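The Brown Cup

Annelies had rented the flat above the bakery for 7 years, and in all that time she had never owned more than one good cup. The others came and went. They chipped, or they went to work with her and stayed there. The brown one she had bought in February, the year her mother died, from a man who sold pots out of the back of his van in Drukow. He wanted 3 for it and she gave him 2, and he wrapped it in a page of the newspaper.

Now she was moving out. Mieke came on Saturday to help with the kitchen. She had brought tape and a marker and a pile of boxes from the shop where she worked, all printed Dierckx on the side.

"What about these?" Mieke said. She had the cupboard open.

"Those go to Luuk."

"All of them?"

"He has four kids. They break everything."

They wrapped plates until noon. The newspaper made their hands gray. Mieke asked if the new place had a garden and Annelies said it had a yard with a drain in it. Mieke asked if Toon knew she was going. Annelies said she had not told him, but he bought his bread downstairs, so he probably knew.

"You could call him," Mieke said.

"I could."

She went to the sink and ran the water over her hands for a while. When she came back Mieke was writing KITCHEN on a box that had towels in it.

By the end of the day the cupboards were bare and the shelf paper had been pulled up. Mieke took the last bus. Annelies ate a sandwich standing at the window and thought about the cup. She did not want it in a box with the other things. She had seen what happened to boxes. In the end she put it in the wire basket that used to hold onions, and she carried the basket down to the car herself and set it on the floor in front of the passenger seat.

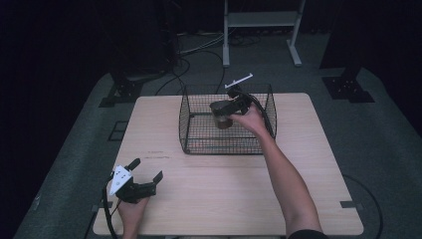
Flokdale, August 2022

The new table was pale and too big for the room. It had come with the house. The landlord, a tall man named Vilhjálmur Ásgeirsdóttir, had explained that it would not go back out through the door, and that she could have it for nothing if she did not complain about it. She did not complain. She put the basket on it the first night, and it stayed there.

It was a strange place to keep a cup. She knew that. There were hooks by the stove and a shelf over the sink, and she had unpacked the rest of the kitchen in one evening. But every morning she reached over the wire rim and took the cup out, and every night, when it was dry, she put it back.

On Monday the phone rang while she was making coffee.

"It's Toon," he said. "The woman at the bakery gave me your number."

"She shouldn't do that."

"I asked her twice." He waited. "Is it nice there?"

Annelies looked at the yard. It had rained in the night and there were leaves over the drain.

"It's quiet," she said. "The table is too big."

"How big?"

"You could seat eight."

He laughed, and then neither of them spoke. She poured the coffee, and it came nearly to the top.

"I only unpacked one cup," she said. "You'd have to bring your own."

"I have a cup," Toon said.

She told him which bus to take from the station and where to get off. He asked her to say it again so he could write it down, and she heard him open a drawer to look for a pen.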